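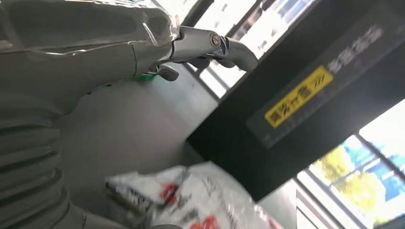

Hands & Grippers

Two weeks with the five-fingered hands, and I have a lot to say. More than I had about the suction cups, and I wrote three posts on those.

If you've come in partway through: I've been working through ways of getting soft parcels off a bench, onto a measuring plate and away down a belt. Boxes I'm happy with. Boxes were sorted by the second post. It's the plastic mailers that keep me coming back, the thin crinkly ones with one small thing sliding about inside, because every gripper I've tried has had a different opinion about what a mailer is.

The line-up so far has been a Trilside two-jaw (the cheap one with the rubber pads), the Trilside again with longer jaws I printed myself, a single suction cup, a suction cup with the bellows cut down, and now a pair of Corkent hands on the ends of a pair of silver arms. So yes, I've skipped a few steps. There was a chance to get time on the hands and I took it before anyone could offer it to someone else!

First impressions

They're bigger than I expected. I'd only seen the Corkents in short clips with nothing beside them for scale, and in my head they were about the size of my own. They aren't. The back of the hand is a broad glossy shell and when you look along it from the wrist camera it takes up a huge chunk of the view. More on that further down, as it ended up being half the story.

The second impression was how quiet the fingers are. The Trilside clacks. You always know when it's closed, even from the next room. With the hands I kept glancing over to check they'd done anything, and there'd be the mailer, already up off the bench.

And the third, which I'll admit took me most of the first day to get past, is that I kept wanting to pose them. Thumbs up, point at the door, all that. I got very little done before lunch.

Picking up

With the two-jaw, a mailer pick goes like this. You come straight down, you pinch a ridge of plastic, you lift, and whatever is inside swings to the bottom and drags the bag round. Fine if all you want is to drop it in a bin. Not fine if the next thing you want is for it to lie flat with the label facing a particular way.

The hand lets you scrunch. That's the best word I have for it. The fingers gather up one end of the plastic into a bundle and hold the bundle, and the bag sticks out the other side like the leafy end of a bunch of celery. It looks messy, and it holds so much better than a pinch. I ran the same hard case over and over (long mailer, small heavy item, everything slid down to the far end) and the scrunch kept hold of it at speeds where the two-jaw had been flinging it across the room.

The catch is that scrunching eats the label if you grab the wrong end. I hadn't even thought about that with the suction cup, which leaves the bag more or less the shape it found it. So now there's a rule in the script about which end to go for, and the rule is pretty dumb, and it works most of the time. I'd love something smarter there. If you've done this well, the comments are open.

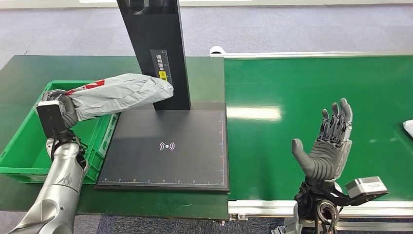 Left hand on a grey mailer at the plate, right hand open.

Getting it to the plate

This is where I thought two hands would be a luxury, and where I've changed my mind the most.

The plate is a flat black square with rulers printed along two of its edges and a tall black post standing up at the back. A box you just set down. A long mailer held by one end wants to bump into things on the way, and the post is the thing it wants to bump into. The left arm brings a bag over from the crate side, the bag is longer than the arm's idea of where the bag ends, and the far end touches the post before the hand has got anywhere near where it's going. Every roboticist reading this is nodding. The arm knows exactly where its own fingers are and has no clue about the floppy stuff hanging off them.

With one arm I'd have fixed it by coming in higher and dropping the bag, and I did exactly that for the whole of the suction series. It's ugly. With the second hand free you've got other options. You can have it come across and catch the loose end, or hold it up as a sort of wall so the bag folds down instead of skating off the side. I tried the catch first as it's the showy one. It was great when it worked and a shambles when it didn't. The wall is boring and I ended up keeping it for nearly everything.

A small thing I got wrong for days: I had the right hand parked too low. Moving its rest position up, open, palm in towards the plate, cut out a silly little dip-and-rise it was doing at the start of every cycle. I must have watched that dip a few hundred times before it bothered me.

Rotating the bag is the other job I'd written off as too hard. Turning a mailer 90 degrees with a suction cup is trivial, you just spin the wrist. With a scrunched end it's a lot less tidy, as the plastic twists up first and the contents follow a moment later when they feel like it. Passing the bag from one hand to the other gets you the turn almost for free, provided the second hand takes it somewhere in the middle. I've only had that going reliably on the stiffer bags. The very thin ones crumple in the handover and come out the other side as a sort of sausage.

Cameras

OK, the wrist cameras. I was so keen on these.

For a two-jaw gripper the wrist camera is lovely. Two thin jaws at the sides, a clear view down the middle, and you can line up the pick on that picture alone. On the hand, from where my camera sits, you're looking past the shell and the knuckle and one long finger, with a couple of other fingertips poking out underneath, and the parcel is down in whatever corner is left. Then the wrist rolls and everything's on a slant. And with the big windows behind the bench, the top of the picture goes to pure white on a bright morning while the shadow under the hand is nearly black.

I spent a whole Sunday on exposure settings. I locked it, unlocked it, metered on the bottom half only, hung a sheet. The bottom-half metering helped the most, and the sheet came down by itself around three in the afternoon.

The head camera, meanwhile, which I'd thought of as the dull one, is doing most of the useful work. From up there you get both hands, the plate, the crate and a good long stretch of the belt in one view. It can't see under the fingers and it doesn't need to. The approach is all head camera now, and the wrist only gets a say in the last bit, when the fingertips are nearly on the plastic and the question is whether there's bag under them or bench.

Would a different mount fix the wrist view? Probably! There's room on the thumb side. I haven't tried it yet as it means re-running the cable, and the loop at the wrist is about as long as I'd like it to get already.

Controllers

Short section, as I've only properly used two.

I started with Flallance, which I know from the Trilside days. It's friendly, the graphs are beautiful, and for one arm with one gripper I still wouldn't pick anything else. With two arms and all those finger joints it got sluggish on my machine, and I had a few cases where the left arm was clearly acting on old news. I dropped the loop down to 200 Hz and that cleared up most of it, at the cost of the fingers feeling a bit sleepy.

Then I moved over to Do (impossible to search for, good luck). It's much plainer, there's hardly any interface, and you write your grasps as little text files. I grumbled for an evening and then got fond of it. Having the scrunch as a file I could copy and tweak meant I had five versions of it by the end of the week and could swap between them without touching anything else. Version 5 closes the little finger and ring finger first and the index last, and it's the one I'd hand to a friend.

What I miss from Flallance is replay. Being able to drag back through a bad pick with the joint positions and both cameras lined up together is such a help, and in Do I'm doing that by hand from log files like it's a punishment.

So, hands or jaws?

My log says 2,119 picks across the two weeks, a mix of everything, and I want to go through it properly before I put percentages on a page. The feel of it is easy enough to describe though. For boxes, give me the Trilside every time. It's simple, it's fast, and when a pad wears out I glue on a new one over a cup of tea. For flat, stiff mailers I'd still reach for suction. For the crinkly, shifting, half-empty ones, the hands are the first thing I've used that made me feel I was getting somewhere, and watching a good scrunch and place is a real joy, I've called people over to see it more than once.

They're fiddlier to look after. Dust from the bags gets into the hinges. I've been going over them with a soft brush at the end of each day and I've put a proper sleeve over each wrist on my shopping list to compare with the ribbed one. The fingertips are smooth on the rounded part and I'd like something grippier there, so that's the next experiment: a few different stick-on skins, same mailers, same bench. If I can get the thumb-side camera mount done in the same week I'll roll both into one post.

Questions people sent after the suction posts: yes, the cut-down bellows file is still up, and no, I never did get the woolly packets to seal. I've put a couple aside to try with the hands. Results in November, if the belt motor behaves.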